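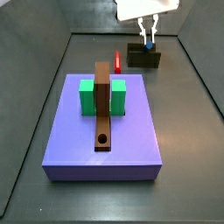 오른햄 작업실 사진첩, 색깔 있는 것들 편

안녕하세요, 오랜만에 사진첩을 갱신해요! 지난번 글이 11월이었으니 꽤 오래 비워 뒀네요. 그동안 "사진 언제 올려요?" 하고 물어봐 주신 분들께 미안하고 고맙고 그렇습니다. 이번에는 904호 작업대에 늘 나와 있는 색색의 조각들 이야기를 해 볼까 해요. 꽂는 막대, 막대를 세워 두는 받침, 그 옆에 놓는 큼직한 블록, 이런 것들요. 남들 눈에는 장난감 같겠지만 저는 이 친구들하고 하루를 같이 보내다 보니 정이 단단히 들었거든요.

혹시 처음 오신 분들을 위해 잠깐만 적자면, 저는 오른햄에 있는 코디카라라는 조그만 작업실에서 끼우고 꽂고 맞추는 부품을 그리고 다듬는 일을 해요. 같이 쓰는 사람은 튈린 토크괴즈 씨와 자나카 카루나라트네 씨. 튈린 씨는 색에 예민하고 자나카 씨는 치수에 예민하고 저는 배고픔에 예민합니다(진짜예요, 점심이 늦어지면 선이 삐뚤어져요). 셋이 쓰는 방이라 뭐 하나 꺼내 놓으면 금방 섞이는데, 그래서 색을 정해 두는 일이 생각보다 컸어요.

사진은 정리를 좀 하고 찍을까 하다가 그냥 평소대로 두었어요. 예쁘게 늘어놓은 사진은 금방 질리더라고요. 저는 남의 작업실 사진을 볼 때도 한창 쓰는 중인 책상이 제일 재미있어요. 어디에 뭘 두고 쓰는지, 손이 어느 쪽으로 가는지 짐작하는 맛이 있잖아요.

색 고르기

처음에는 전부 회색이었어요. 자나카 씨가 "모양만 맞으면 됐지 색이 왜 필요하냐"고 했고 저도 별생각이 없었죠. 그런데 어두운 상판 위에 회색 막대를 올려 두면 정말 안 보여요. 커피 마시러 갔다 오면 어디 뒀는지 한참을 더듬고, 팔꿈치로 밀어서 떨어뜨리고, 의자 바퀴로 밟고... 그렇게 잃어버린 게 한 시즌에 13개였습니다. 튈린 씨가 달력 귀퉁이에 작대기를 그어 가며 세고 있었더라고요. 무서운 사람.

그래서 색을 넣자고 했고, 그다음 며칠은 무슨 색이냐를 두고 티격태격했어요. 저는 노랑을 밀었는데 튈린 씨가 형광등 아래서 노랑은 다 허옇게 떠 보인다고 반대했고, 해 보니 그 말이 맞았어요. 흰색도 탈락. 결국 살아남은 것이 파랑, 빨강, 초록, 보라예요. 색 견본은 로쿠바르에서 주문했는데, 견본첩이 손바닥만 한데 무게는 벽돌 같아서 우편함에서 꺼내다가 발등을 찧을 뻔했답니다. 보라는 견본에서 볼 때는 좀 촌스럽다 싶었는데 크게 만들어 놓으니까 제일 근사해요! 이건 제가 사과해야 해요. 보라를 고른 사람이 자나카 씨거든요. 색이 왜 필요하냐던 그 사람이요.

초록은 민트 쪽으로 갔어요. 진한 초록은 그늘이 지면 검정하고 붙어 버려서요. 민트는 보라 위에 얹었을 때 서로 안 싸우는 것도 좋고요. 나란히 세워 두면 아이스크림 가게 진열장 같아서 저는 볼 때마다 군것질 생각이 나는데, 이 말을 했더니 자나카 씨가 며칠 동안 저를 아이스크림이라고 불렀습니다. 갈색은 따로 고른 색이 아니고 나무 느낌이 나는 게 하나쯤 있으면 방이 덜 차가워 보이겠다 해서 슬쩍 끼워 넣었어요. 기둥처럼 서 있는 것들은 갈색이 잘 어울려요. 괜히 나무 같고, 괜히 믿음직하고.

형태 쪽 이야기를 하자면 저는 블록이 큼직한 게 좋아요. 작은 것들 사이에 커다란 덩어리가 하나 딱 있으면 눈이 쉴 데가 생겨요. 설명하기는 어려운데, 접시에 반찬을 담을 때 밥공기가 있어야 상이 차려진 것 같은 거랑 비슷해요. 보라색 블록이 저희 작업대에서는 밥공기인 셈이죠. 윗면을 평평하게 두자고 고집을 부린 것도 저고요. 평평한 데가 있으면 사람이 꼭 뭘 올려 두고 싶어지거든요. 자나카 씨는 줄자를 올리고 튈린 씨는 안경을 올리고 저는 귤을 올렸다가 혼났어요.

받침 이야기
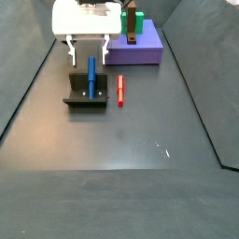 받침은 제가 이 작업실에서 제일 오래 붙들고 있던 물건이에요. 막대는 하루면 모양이 나오는데 받침은 그렇지가 않아요. 너무 꼭 맞으면 뺄 때마다 받침째 들려 올라오고, 헐거우면 막대가 비스듬히 기대서 보는 사람 마음이 불편하고. 지금 쓰는 모양이 나오기까지 9번을 고쳤는데, 중간 것들은 서랍에 넣어 두고 문진으로도 쓰고 핸드폰 거치대로도 쓰고 있어요. 색은 처음부터 검정으로 정했어요. 파란 막대를 꽂아 세우면 검정 위로 파랑이 쭉 올라오는데 그 대비가 얼마나 시원한지! 앞면에 막대를 가운데 두고 양옆으로 하나씩 박힌 작은 은색 나사도 제가 아주 좋아하는 부분이에요. 튈린 씨는 까만 나사로 바꾸자고 벌써 여러 번 말했지만 저는 버티는 중입니다. 까만 데 은색 점 두 개가 꼭 단추 같아서 귀엽거든요. 옷으로 치면 금방 다린 까만 재킷이랄까요.

빨간 막대는 저희끼리 "나그네"라고 불러요. 파란 막대는 쓰고 나면 대체로 제자리로 돌아가는데 빨간 건 늘 어딘가에 따로 나와 있어요. 찾으면 또 바로 보이니까 아무도 서둘러 치우지를 않아요. 색을 잘 골라도 이런 문제가 생기는구나 싶습니다. 너무 잘 보이면 안 치우게 된다는 것! 그래도 잃어버리지는 않으니 13개 시절에 비하면 감지덕지예요.

모양은 처음에 그냥 미끈한 막대였는데 중간에 굵기를 바꿔 보자는 말이 나왔어요. 손에 쥐는 데는 좀 통통하고 끝으로 가면서 가늘어지면 어느 쪽이 위인지 안 보고도 알 수 있잖아요. 저는 이런 게 좋아요. 눈을 감고 집어도 방향을 아는 물건. 연필도 그렇고 숟가락도 그렇고, 오래 쓰는 물건은 다 그런 구석이 있는 것 같아요. 티메아 보르베이 씨가 놀러 왔을 때(클루메마에서 도자기를 빚는 분이에요) 막대 하나를 집어 들고는 한참 안 내려놓더라고요. 주전자 손잡이 만들 때 자기도 굵기만 며칠을 고민한다고. 그날은 일은 하나도 못 하고 손잡이 이야기만 하다가 저녁까지 같이 먹었어요. 토마토 수프에 빵 찍어 먹으면서 문고리 이야기, 냄비 손잡이 이야기, 버스 손잡이 이야기... 이런 저녁이 1년에 몇 번만 있어도 살 만하죠.

치우는 이야기

작업대 정리는 월요일 아침에 해요. 이번 글을 쓰고 있는 6월 2일 월요일에도 했고요. 순서가 따로 있는 건 아닌데 몸이 기억하는 대로 가요. 큰 것부터 자리를 잡아 주고, 받침은 손이 닿기 좋은 데 두고, 막대는 맨 나중. 큰 블록을 나중에 옮기면 작은 것들을 꼭 한 번씩 쓰러뜨리더라고요. 와르르 소리가 나면 옆방 테런스 인스킵 씨가 벽을 똑똑 두드려서 괜찮냐고 물어봐 줍니다. 고마운데 조금 창피해요.

상판은 물기를 꼭 짠 천으로 한 번 닦고 마른 천으로 한 번 더 닦아요. 세제는 안 써요. 한번은 레몬 향 나는 걸 썼다가 온종일 방에서 레몬 사탕 냄새가 났는데, 저만 좋아하고 나머지 두 사람은 창문을 열어 놓고 외투를 입고 일했어요. 어두운 상판의 단점은 먼지가 잘 보인다는 거고 장점도 먼지가 잘 보인다는 거예요. 밝은 상판을 쓰던 때는 깨끗한 줄 알고 안 닦았으니까요. 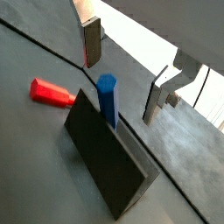
받침 틈은 천으로는 안 닦여서 붓을 써요. 수채화용 납작붓인데, 털이 반쯤 빠져서 그림에는 못 쓰는 걸 튈린 씨가 가져다줬어요. 틈 사이로 붓을 넣고 쓱 쓸어내리면 뭐가 자꾸 나와요. 지우개 가루도 나오고 빵 부스러기도 나오고(범인은 저), 한번은 튈린 씨가 찾던 귀걸이 뒷마개가 나온 적도 있어요. 그날 이후로 받침 청소는 은근히 보물찾기가 됐습니다. 붓이 없으면 접은 종이도 괜찮아요. 명함이 제일 빳빳해서 좋은데 남의 명함을 쓰면 죄책감이 드니까 자기 명함으로 하세요.

막대는 마른 천으로 돌려 가며 닦으면 끝! 빨강이 손때가 제일 덜 타고 파랑은 손자국이 의외로 잘 보여요. 특히 오후에 빛이 비스듬히 들어오면 누가 쥐었는지까지 알 것 같은 기분이 들 정도로요. 민트 블록은 모서리만 조심하면 되고, 보라 블록은 윗면에 먼지가 앉아도 티가 잘 안 나서 자꾸 빼먹게 돼요. 그래서 저는 일부러 보라부터 닦아요.

받은 질문 몇 가지

지난번 글에 남겨 주신 질문에도 늦게나마 답을 달아요.

푸세이니 아체암퐁 님이 막대와 받침을 한 쌍으로 색을 맞추지 않는 이유를 물어보셨죠. 저희도 한동안 맞춰 봤어요. 파란 막대에 파란 받침, 빨간 막대에 빨간 받침. 깔끔하긴 한데 꽂혀 있는지 비어 있는지가 멀리서 잘 구분이 안 돼요. 받침이 까마면 문을 열고 들어오면서도 알 수 있어서 그쪽으로 돌아왔습니다. 그리고 한 쌍으로 맞추면 왠지 꼭 그 짝끼리만 써야 할 것 같은 압박이 있어요. 저만 그런가요?

도면을 나눠 줄 수 있느냐는 분도 계셨는데 아직은 좀 부끄러워서요. 숫자 옆에 낙서가 너무 많아요. 자나카 씨가 깨끗하게 옮겨 그려 주겠다고 한 지가 한참 됐으니 이 글을 보고 찔려 하기를 바랍니다. 자나카 씨, 보고 있죠?

색을 한 가지 더 늘릴 생각은 없냐는 질문도 있었어요. 있어요! 후보는 5가지까지 나왔는데 저는 살구색, 튈린 씨는 청록, 자나카 씨는 이번에도 "모양만 맞으면 됐지"랍니다. 그 말을 하고 보라를 골라 온 사람이니까 믿지는 않아요. 살구색은 빨강 옆에 두면 좀 흐리멍덩해 보일까 봐 걱정이고, 청록은 민트랑 사촌 같아서 헷갈릴 것 같고요. 좋은 생각 있으면 댓글로 알려 주세요. 로쿠바르 견본첩은 발등 조심하면서 또 꺼내 보겠습니다.

그리고 작업실 구경 와도 되느냐고 물어보신 분들! 오셔도 돼요. 오기 전에 쪽지 하나만 남겨 주시고, 904호는 엘리베이터에서 내려 왼쪽 끝이에요. 초인종 소리가 작으니까 길게 눌러 주세요. 귤 사 오시면 제가 많이 반가워할 거예요. 보라 블록 위에는 안 올릴게요.

다음 사진첩은 서랍 편으로 하려고 해요. 고치다 만 받침들을 다 꺼내서 늘어놓을 텐데, 몇 개는 지금 전화기를 받치고 있어서 그것부터 돌려받아야 합니다.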